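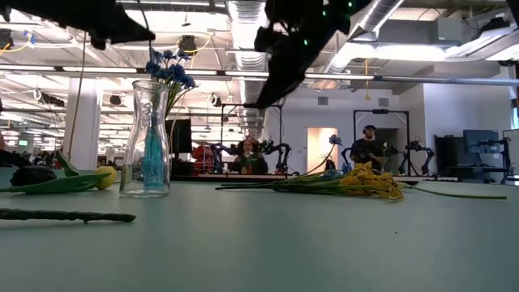 Windau wrote back overnight to say that our size is too young, plain and simple, and that carrageenan wants a full night standing before any paint goes near it. Three hours, which is what we gave the last lot, is asking for ragged edges.

Well, they were right! Thursday, February, Bumdale shed, first pull at 8.40 am. Size mixed the afternoon before at 15 g to the tray, blended in two goes, lid on, left under the bench. By morning the froth had gone and it poured like thin custard. Room was 19 degrees when I opened up, size the same, and I got everything I could out of the cool before the roof started ticking.

Skimmed with newsprint strips, then dropped the colours in this order: black, brick red, ochre, then the grey-blue. The black always goes first for me as it gets pushed into the veins by everything that comes after. Red spread to about a hand's width, ochre a bit less. The grey-blue (the Gamex one, new jar) shot right across the tray and squeezed the ochre to threads. Lovely to look at but far too pushy. Knocked it back with a spoon of plain water and no extra ox gall, and the next drop sat down nicely.

Sheets in order, for anyone trying to match them to the rack:

1 – stone pattern, no combing. Veins clean. One hesitation line near the middle where I stopped lowering halfway, so no good for covers but fine for offcuts.
2 – stone again, steadier hands. Best plain stone we've had out of this tray.
3 – gel-git, stylus up and back. Colours held their edges all the way. Very happy.
4 – nonpareil with the fine comb. Went too fast and dragged a skin with it, left side muddy.
5 – nonpareil, slower. Yes!! Tiny crisp scallops from one side to the other, and the red reads as red.
6 – tried a bouquet over the top of nonpareil with the two-row comb. Lost my spacing in the last third. I want another go at this so badly. 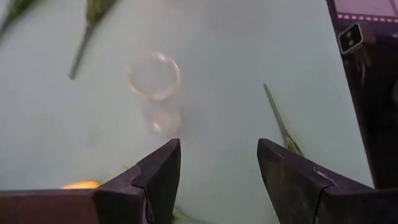
Paper next, as it made more difference than I expected. The Vrettos 126 gsm took alum evenly and came up off the tray without any wash-off at all. The lighter cartridge paper from the bottom drawer shed a fair bit of black in the rinse, same alum, same sponge, same drying time under boards. My guess is there's chalk in it. I'd like to do the vinegar test on a corner before we throw any more colour at it, and if it fizzes it can go to the kids' table for drawing.

Alum was one heaped tablespoon to two cups of hot water, cooled. Pencil cross on the BACK of every sheet, please. I marbled the wrong side of number four on top of its other troubles, and you can see it from across the room.

By half past eleven the size had warmed up and the colours were opening too wide, so I stopped there. There's enough left for a second morning if it goes in the bar fridge tonight, though it needs to come out early and be back at room temperature before anyone skims it. If it smells at all sour, tip it.

Still to try: a drop less gall in the red, the same grey-blue laid down second instead of last, and a Spanish wave with somebody else counting the rocks for me. Combs are washed and drying flat – don't stand them on their pins. Sheets 2, 3 and 5 are under the press boards until Monday morning's pull.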